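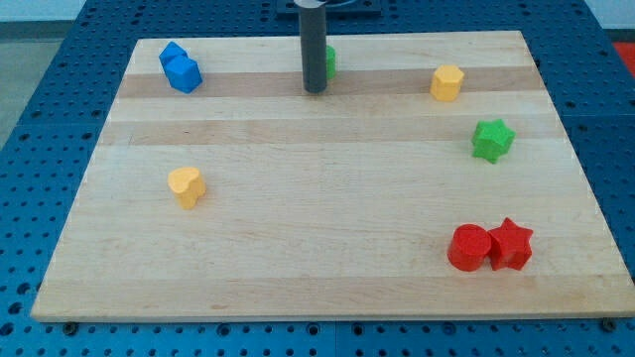
Section 4: Setting up the practice board

Before the arm goes anywhere near real orders, your team gets to spend time with it on the practice board. Please don't skip this section, even if you're itching to start! Crews who play with the blocks first are far more relaxed when the arm moves over to the packing line, and they come up with better ideas for how to use it.

The board, the blocks and the push rod all ship in the Gorham starter crate. You'll need a hex key, a soft cloth and two people for the first run.

4.1 Placing the board

1. Switch the arm to Hold and wait for the base light to turn steady.
2. Wipe the perforated table with the dry cloth. Grit under the board makes it rock.
3. Lay the wooden board flat on the table, long strips running side to side as seen by the operator.
4. Check that every edge of the board lies inside the table. You should see a border of holes all the way round.
5. Press down on each corner in turn. If one lifts, turn the board over and try again.

Note: The board isn't glued or bolted. At the Findville warehouse they lift it off at the end of every shift and use the table for labels.

4.2 Fitting the push rod

1. Keep the arm in Hold.
2. Slide the rod into the tool socket, rounded end down, until it clicks.
3. Tighten the collar by hand, then give it a quarter turn with the hex key.
4. On the Rotska panel, choose Tool, then Push Rod. The panel shows tool code 415.
5. Choose Hover. The tip comes down and stops a little above the wood.

CAUTION: Keep hands off the board whenever the panel shows Ready or Moving. The rod moves slowly in practice mode, but it can still pinch a finger against a block.

4.3 Putting out the blocks

1. With the arm in Hold, scatter the blocks by hand. Mix the colors and shapes – stars, cylinders, hearts, cubes, whatever comes up.
2. Leave a good stretch of bare wood somewhere in the middle so there's room to push things around.
3. Let one or two pairs touch. A blue block against another blue block, or a red star right beside a red cylinder, gives the arm something worth working out.
4. Stand every block on a flat face.

Note: Don't tidy up! A neat row teaches you very little about how the arm copes with a messy tote.

4.4 First instructions

1. Press Ready and step back behind the floor line.
2. Type or speak a short request, such as "push the yellow heart to the green star".
3. Watch the rod until the panel says Done. Each request times out after 120 seconds.
4. If the result isn't what you meant, say so in plain words: "a bit more to the left" works fine.
5. Swap places so that everyone on the shift has a turn, including people who won't run the arm every day.

Log 200 requests across the team before moving on to Section 5. It sounds like a lot, but it goes quickly with a full crew.

4.5 What changes on the shift

The arm takes over the nudging and lining up that used to mean leaning across a table for hours. The people who did that job become its operators. They decide what it should do next, spot the odd cases and stop it when something looks wrong. At Doležal, packers who had never touched a control panel were writing their own request lists by April, and several of those lists are now built into the Rotska menu.

Agree on these points with the shift before the first live day:

- who holds the operator role, and when it rotates
- where the arm's problem notes are kept
- that anyone may press Stop, at any time, with no need to ask first

CAUTION: Always return the arm to Hold before handing over to the next operator.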